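Cusstead Home Forum > Kitchen > Small appliances

Microwave with Chinese buttons, keep or replace?

hala_azar
Moved into a furnished rental in Cusstead in March and the microwave is labeled in Chinese, which I don't read. The landlord has no manual. I've been pressing things until the food gets hot. Is there a way to learn this, or should I buy another one? The one I want at Pestelcombe is $94.

tremside_ed
Keep it. The characters under the display are minutes. 10分 is ten minutes, 1分 is one, 5分 is five. Tap those to build up your time.

hala_azar
OK, that helps. It's the cream one on my counter, with the door on the left and all the controls in a strip down the right side.
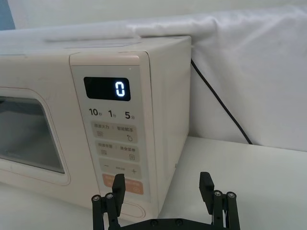
I mostly reheat rice and soup, and I'd like to defrost chicken without cooking the edges. Everything else I do on the stove.

Edit Szűcs
微波大力 is high power. 智能解冻, on the same button, is smart defrost, so that's your chicken. 微波中档 on the next one down is medium. I'd use medium for the rice, with a spoonful of water and a lid.

zein40
I'd replace it. You can learn the buttons, but your guests can't. I had one I couldn't read and ended up boiling over soup every time my brother stayed.

Edit Szűcs
That's what labels are for. Masking tape and a pen. $94 is a lot to spend on not reading four buttons.

zein40
Tape looks terrible and peels off with the steam. And if she's renting she can ask the landlord to swap it.

tremside_ed
He won't. Mine took 40 days to send someone for a tap.

hala_azar
I'm going to try the tape first. Edit, what does the orange button at the bottom do?

Edit Szűcs
I can't make out the writing on that one. Start is my guess. Put a cup of water in, set one minute and press it.

hala_azar
Will try tonight and post back.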